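The Gripper in the Kitchen Drawer

Momik wants you to believe that teaching a robot to tidy up is something you can do at your own table, before lunch. The starter kit costs $800 and consists of a hand-held gripper, a clip-on camera and a login. You squeeze, you pick things up, the software learns. So says the box.

I have heard this pitch before, from Farkton, whose kit went quiet after two updates. So I gave Momik's version a month of household clutter on a flowered tablecloth and tried to keep an open mind. 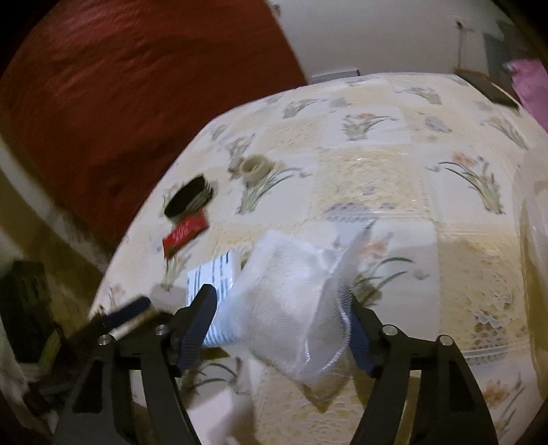

The hardware is the good part. The trigger is light, the textured pads have some bite, and my wrist gave out well before the mechanism did. Soft, shapeless things are where I would press any salesman hardest. The manual suggests 60 recordings per task, then admits on a later page that fabric and thin plastic "may require additional sessions." How many? The manual doesn't say, and neither did the support desk.

Then there is the subscription. Training runs on Momik's servers, and after 3 months you pay for it. Stop paying and you own a well-made pair of tongs. You also need a robot arm to put the results to use, sold separately, of course – the brochure gets to that in the small print.

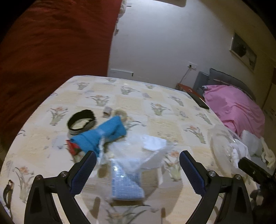 Leena Hirvonen, who bought the kit in February, thinks I am being unfair. It was never meant for people who want a clean table, she told me, and she would pay the same again just to skip building her own gripper. She did agree that the subscription stings.

Fair enough. If you already have an arm and a free weekend, borrow one first. Rantala rents the same kit by the week from its Pivunwood store, deposit required.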